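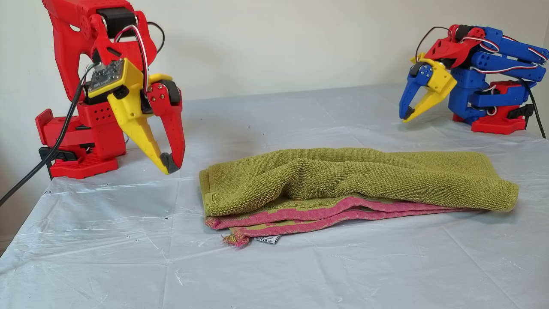

## Handout 4: The stall that was logged as a success

Robot Safety and Faults, Hundonbridge, July 2023

Read this before the lab. It covers one fault on the two-arm towel bench, and it is short on praise for anybody, the course team included.

### What the log says

The Clistow run was 200 folds. The software marked each fold "complete" when both arms had reached their last commanded pose. By that measure the run was perfect, and the summary sent to Basden said so.

Be wary of any perfect run. "Commanded pose reached" tells you where the software thinks the joints are. It says nothing about the cloth.

### What went wrong

On one fold the left gripper closed on a thick part of the towel, where the terry was doubled over, and could not shut fully. The controller kept asking for the closed position. A hobby-type servo in that state draws high current and gets hot, and it will go on doing so until something stops it.

Two things should have stopped it:

1. **The current limit.** It was set to 800 mA in the settings file. The file was never loaded after a restart, so the arm ran on defaults.
2. **The timeout.** It was there and it worked, but it only raised a warning. The warning went to a window behind the camera view.

The gripper servo lost torque, the arm sagged, and the pose check passed anyway. Its tolerance had been widened the week before to get rid of "nuisance" failures. Ask yourselves what those failures were.

### The explanation we were given

The Bandara report blames the towel: soft, lumpy, frayed at a corner, hard to grip. All true of towels, and all known on the first day. If a fault report names the material as the cause, look for the limit that was left off.

The report also claims that small printed arms "cannot hurt anyone". They can pinch a finger, and a stalled servo can burn one. A plastic sheet on the bench is also a poor thing to leave next to a hot motor. Low force is a reason for smaller guards. It is no reason for having none.

### Rules for the lab

- Read the current limit back from the servo. Do not trust the file.
- A stall longer than 100 ms cuts torque on **both** arms. Support them first if you cut power by hand, as they will drop.
- Keep hands out from between the grippers while torque is on.
- Trace every cable through the full reach of the arm before you start. Loops at the wrist catch.
- Judge each fold by looking at the cloth.

### To hand in

One page: write a test for "fold complete" that would have failed on the Clistow fault. Then say how you would fool your own test. Pages that leave out the second part will be returned unmarked.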